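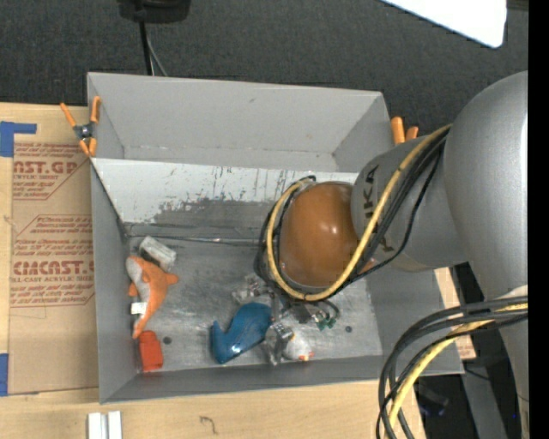
Schön, dass Sie zu uns gefunden haben! Seit wir im Dezember die Ausleihe auf Samstag ausgeweitet haben, erreichen uns viele Fragen zur Spielothek Kustovis, und die häufigsten möchten wir an dieser Stelle in Ruhe beantworten. Stand: 2018-01-21.

## Wer darf bei Ihnen ausleihen?

Alle, die mögen - Eltern, Großeltern, Tagesmütter, Kindergartengruppen und natürlich auch Erwachsene, die für sich selbst ein Brettspiel suchen (davon gibt es mehr, als man denkt!). Sie brauchen nur einen Ausweis und eine Adresse in Vostport oder den Nachbargemeinden.

## Was kostet die Mitgliedschaft?

Der Jahresbeitrag liegt bei 16 Euro pro Familie, ganz gleich, wie viele Kinder mitspielen. Dazu kommt eine Kaution von 40 Euro, die Sie beim Austritt selbstverständlich zurückbekommen.

## Wie viel darf ich mitnehmen, und wie lange?

Zwei Spiele oder Spielzeuge pro Kind, jeweils für zwei Wochen. Verlängern können Sie gern telefonisch, solange niemand anderes vorgemerkt ist. Die große Holzeisenbahn ist leider fast immer vorgemerkt, da hilft nur ein bisschen Geduld.

## Uns ist ein Teil verloren gegangen. Was nun?

Bitte keine schlaflosen Nächte! Ein Würfel oder eine Spielfigur lässt sich meist aus unserer Ersatzteilkiste ergänzen, und das kostet Sie nichts. Fehlt etwas Größeres, schauen wir gemeinsam, ob sich das Teil nachbestellen lässt. Sagen Sie uns nur bei der Rückgabe Bescheid, damit die nächste Familie nicht mit einem halben Puzzle auf dem Teppich sitzt.

## Muss ich das Spielzeug vor der Rückgabe putzen?

Einmal mit einem feuchten Tuch darübergehen reicht völlig. Stofftiere und Puppenkleider waschen wir selbst, die geben Sie bitte einfach so ab, wie sie sind. Batterien dürfen drinbleiben.

## Nehmen Sie auch Spenden an?

Ja, sehr gern sogar, sofern alles vollständig und noch gut bespielbar ist. Nur bei Plüschtieren müssen wir zurzeit passen - die Regale sind voll. Bringen Sie Ihre Schätze am besten samstags vorbei, dann haben wir Zeit, alles mit Ihnen durchzusehen.

## Wo finde ich Sie, und kann ich dort parken?

Sie finden uns im Erdgeschoss des Zanetti-Hauses, Eingang über den Hof. Kinderwagen kommen gut durch die breite Tür, Parkplätze gibt es hinter dem Gebäude. Klingeln ist während der Öffnungszeiten nicht nötig.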